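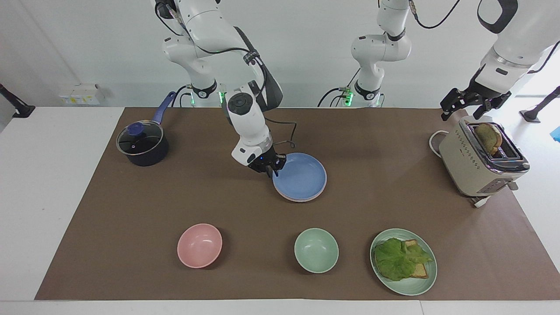

Search this manual Go

4. Setting Up the Boundary Sensors and Scoreboard Link

This section covers a cricket ground fitted with the Udix boundary kit and a Futelum scoreboard. Complete Section 3 (power and base unit) before you start. Keep players and ground staff off the outfield during steps 3 to 6.

4.1 Placing the sensors

1. Switch the base unit to SETUP. The status line reads WAITING.

2. Lay the boundary rope in its match position. Sensors set against a practice rope have to be placed again.

3. Starting at the sight screen nearest the base unit, place sensor 1 on the outside of the rope with the arrow pointing at the pitch. Continue clockwise in number order until all 23 sensors are down.

4. Press each sensor into the turf until the collar is level with the grass.

CAUTION: Do not hammer the sensors. On hard ground, water the spot and wait, or use the surface feet supplied.

Note: At Potden and other grounds with a short straight boundary, leave sensor 12 in its case and mark it UNUSED in the sensor list.

5. Hold the button on sensor 1 until it beeps twice. Repeat for the other sensors in order.

6. Return to the base unit and select FIND ALL. Any sensor shown as MISSING must be paired again before you go on.
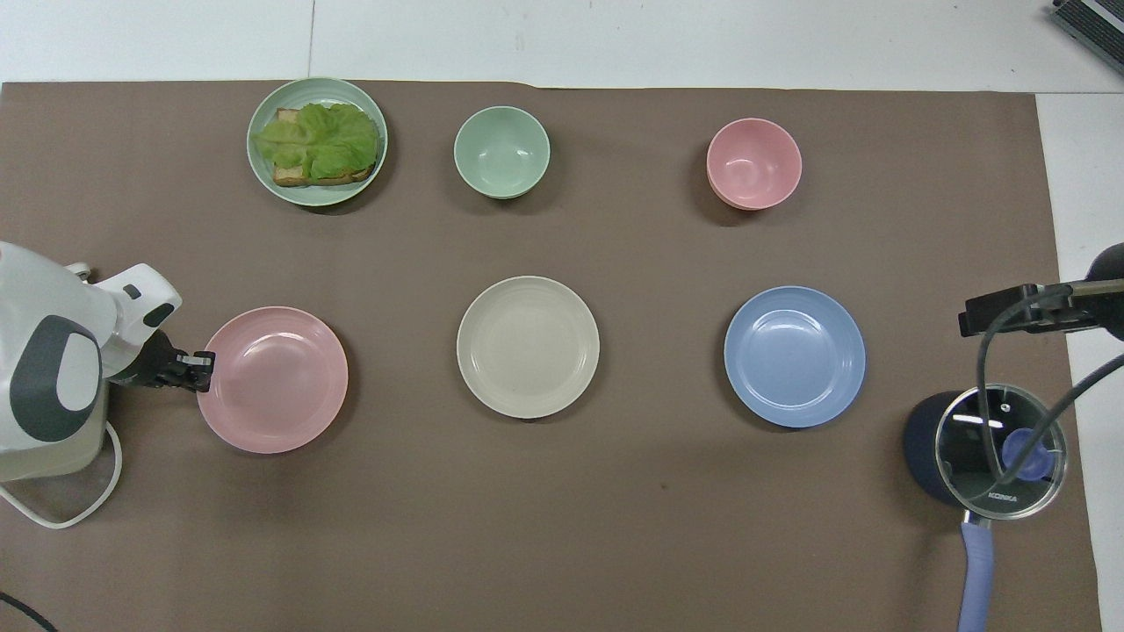

4.2 Linking the scoreboard

1. Connect the gray data lead to port B on the scoreboard. Port A is for the clock only.

2. On the base unit, open LINK and enter the four-digit board code. The factory code is 1466. Change it before the first match.

3. Set the match type. LIMITED OVERS shows overs remaining; MULTI-DAY shows overs bowled.

4. Roll a ball over the rope at sensor 8. The board must show FOUR PENDING until the scorer confirms it.

Note: The system does not award runs. The scorer must confirm every boundary, and the umpire's signal always takes priority.

CAUTION: Unplug the data lead if there is lightning near the ground.

4.3 If the link fails

NO BOARD: check that the lead is in port B, then enter the code again.

LOG FULL: the base unit holds 1,000 events. Export the log to a memory stick and select CLEAR.

Repeated false boundaries: the rope has moved against a sensor. Reset the rope and repeat step 6 of 4.1. Units bought with the Essien roller cover need firmware from February or later.

We use cookies to remember your manual language. Accept Manage settings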